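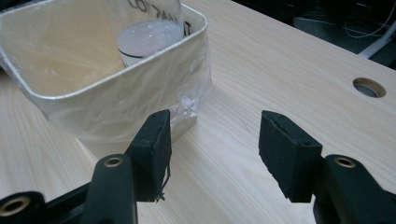

How long should you keep the packaging after something arrives in the mail? Until the return window closes, plus a week if it's a gift.

Home Explore Notifications Messages Bookmarks Profile

I've been sorting out returns for our building's parcel room since January, so I'm going to write down what I've learned. Thread.

First, the return window. Read whether it starts on the day you ordered, the day it shipped or the day it was delivered. Those can be a week apart. I missed one in January because I assumed delivery and it was the order date.

A 14-day window that starts at shipping is closer to nine days by the time the thing is in your hands. Put the last day on your calendar when the order email comes in. I put it two days early.

Tape. Cut it, don't rip it. A box that was ripped open takes a lot of fresh tape to close again, and then the label won't sit flat. Short blade, shallow cut, along the seam.

The inner box matters more than the outer one. Most sellers will take a return in any plain shipping carton. Plenty of them won't take it without the printed retail box, or they'll knock off part of the refund. Don't write on the retail box and don't stick the label on it.

Divya Hegde two floors down lost $23 on a kettle that way. The label went straight on the retail box. Everything else was fine.

Plastic film and bags: keep them until you've decided. They weigh nothing. I fold them up and put them back in the box with the paper so it's all in one place.

Little packets of screws, spare feet, the leaflet in nine languages. Same thing. Put them in an envelope and tape the envelope inside the lid.

Someone asked about photos. Yes, take them before you seal the return. One of the item, one of the item in the box, one of the closed box with the label readable. Took me a minute, and it settled an argument with Morkance over a missing power cord.

Get a receipt at the drop-off counter. Paper or email, either one works. If the clerk just takes the box and puts it on the pile, ask them to scan it while you stand there. The pile at our nearest counter sat for three days last month.

Refund times, from my own returns. Walar took 19 days. Diteditz took four. Morkance said "five to seven business days" and took 11, counting from when they marked it received and not from when it got there.

If the refund goes to store credit, check that before you ship. It's usually a small button on the return form, and credit is often the one already selected. You can't change it afterward at most places.

Big stuff is a different job. Harish Gounder in 4B had a $400 chair that came on a freight truck. Freight returns need a pickup appointment and someone at the door to sign. He ended up selling it locally for a bit less and said it was easier.

Storage. I don't have a closet to spare, so boxes go one inside another under the bed with the return date in pencil on the flap. When the date passes, I flatten it and take it down to recycling that night. If I leave it, it stays there until summer.

Things I do keep the box for permanently: the printer, the good camera lens, the string lights. Everything else goes.

Priya Iwasaki replied that her city won't take padded mailers in the blue bin. Ours won't either. The paper ones with paper padding are okay here, the bubble-lined ones go in the trash unless you can reuse them. Check your own city's list.

Next I'll do a short one on what to do when the seller says "keep it" and refunds you anyway. I have two of those right now and one is a very large rug.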